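Altine flat, utility and filters check (May)

My own list, with whatever I thought while going round. Copy it if it's any use!

1. Plug and socket for the washer
OK. No scorching, nothing wobbly. It has its own wall socket and it's staying that way, because the extension lead in the cupboard is only good for 2000 watts and the washer label says 3000. I've put tape across the lead so I don't get tempted on a busy day.

2. Hoses and tap
OK, but the cold tap is stiff. I got it shut in the end (with a tea towel and some muttering). Must ask Vidal Plumbing to free it up next time they're round.

3. Door, hinge and rubber seal
OK. Wiped the seal all the way round and found a hair grip, so do look in the fold. Door left open between washes, please!

4. Drum empty before loading
OK. Hand in, feel right to the back. I once washed a pen with my good sheets and I'm still cross.

5. Laundry basket
OK. Run your palm along the rim for snapped bits of wicker, they catch on knitwear something awful. Darks are kept together, and pockets get checked before anything goes near the drum.

6. Walkway past the machine
OK just about. I make it 640 mm at the narrowest, fine for me but a squeeze with a full basket. The airer has moved to the bedroom.

7. Pleated filter
Look between the pleats in daylight, tap it out over newspaper and replace it if the folds have gone flat or furry. Note which way round it sits before you pull it!
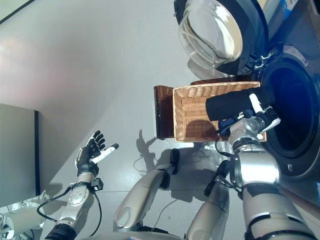
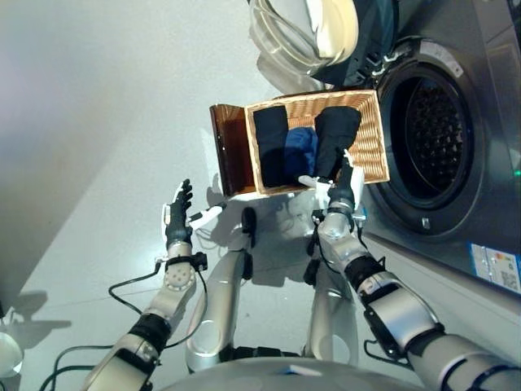
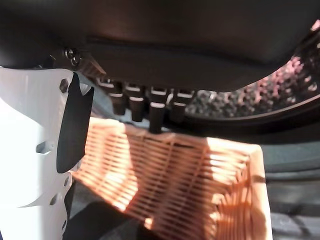 Washer and basket first, pleated filter last.

8. Smoke alarm
Broken. Well, it chirps but won't do the test, so I'm calling that broken. New one on order from Avmont, should be here by Saturday, and I've moved the spare from the hall for now.

9. Detergent and bleach
OK. Top shelf, lids on. The big bottle had dribbled down the back so I've stood it in an old baking tray.

Still to do: cold tap, smoke alarm, and a proper hook for the dustpan.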